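Talk notes, printed cloth for the home: folding, pressing, hanging
9 Jul 2024

Slot is 60 minutes, with 6 kept for questions. Slides are on the Jestico laptop. Hertta Laaksonen is handling the samples table.

**Start**

Say who I am and how I got into textile printing. Keep it short. Most people in the room will have bought a printed cloth at some point and put it away badly.

**Large prints**

A small repeat pattern hides a crease. A painting doesn't. If the cloth has one big picture on it, every fold line runs through something people look at. Use the wheat field as the main case: deep blue sky, yellow and ochre field, crows over both. A crease across the crows gets lost in the brushstrokes. A crease across plain blue would show from the door.

Ask who folds in quarters. Wait for hands.

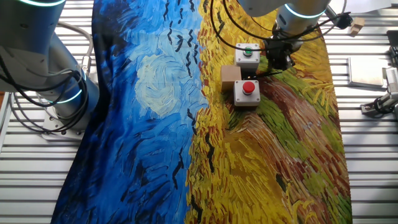 Folding in quarters puts two hard lines through the center, and the center is where the eye goes. Fold in thirds, lengthwise first, then roll what is left around a tube. Flallen sells tubes 70 inches long. A carpet store will often give you one for free.

**Pressing**

- Face down, on a towel.
- Low heat first, then go up a step if the crease stays.
- Dark areas go shiny before light ones do. Test a corner.
- Don't press over a hem. Go up to it and stop.

Tell the Marín story here if time allows (2000 napkins, wrong side up).

**Hanging or laying flat**

On a table, let the edges settle before you pull them straight. Pull from the middle of a side, never from a corner. On a wall, use a rod pocket or clips spaced evenly along the top.

Aurelio Tejada will ask about sun fading. Answer: rotate the cloth, keep it off the south wall, and check the Girken care sheet for the dye type.

**Questions**

Pass the sample swatches around while people ask. Get them back before the break.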